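Subject: Re: [cloth-handling] Grasp order vs. grasp point on crumpled garments
Date: November 24, 2024

Hello all,

Sorry for the slow answer, I wanted to have something worth reading before I wrote back.

> We tried the two-stage policy from the Kneath notes on our
> own data and it loves the collar and ignores everything else.
> Did you label grasp points by hand, or do they come from where
> the fingers close? And does it matter if the cloth starts out
> in a heap?

They come from where the fingers close. We gave up hand labels back in May, after comparing 2 sets of labels for the same clips and finding that people simply don't agree on what the "best" fold to grab is (I didn't agree with myself, which was humbling). Now we take the moment the opening width stops shrinking, step back a little, and project that point onto the cloth as it looked before contact.

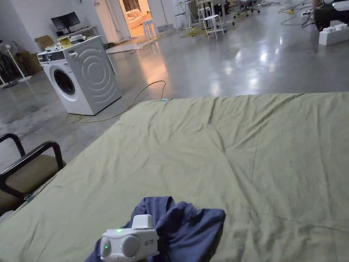
As for the heap, yes, it matters a great deal! On the Skoltwood split we ran 100 trials from crumpled starts, and the policy trained only on tidy starts kept reaching for the middle of the pile, where there is plenty of fabric and very little information. Mixing in crumpled starts helped more than any change we made to the network. I would try that first, before you touch the collar problem.

The second thing I'd look at is the wrist view. Once the fingers are closed on a fold, the fabric right in front of the camera tells you a lot about which way it will open – and our old Fleltex crops were cutting most of that away.

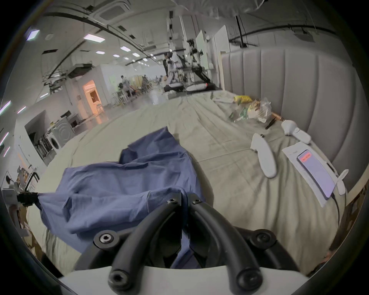
Wrist view, fingers closed on a fold of the blue cloth.

We now keep the full width and let the model sort out the background for itself. I was nervous about this, as our room is a busy place, but the attention maps mostly stay on the cloth. The head view is still needed for choosing the first grasp, and we feed it in at a lower rate.

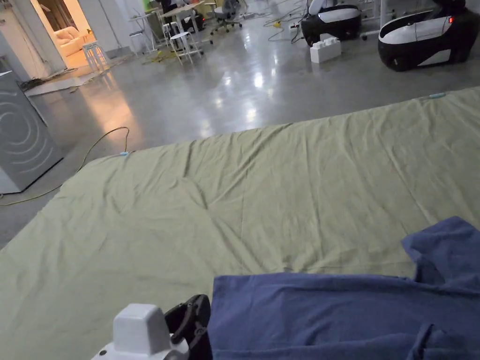
Head view, gripper beside the crumpled cloth on the green sheet.

One caution about the collar. In our case it came from the sampling: clips with a collar grasp ran longer, so they gave more training windows. Weighting by clip and leaving the window count out of it fixed 2 of the 3 garments we had trouble with. The third is a knit that still defeats us, and I'd be very glad of ideas.

The Skesason loader has the weighting option already, off by default. Please do write back with what you find, even if it's a mess.

Warm regards to everyone on the list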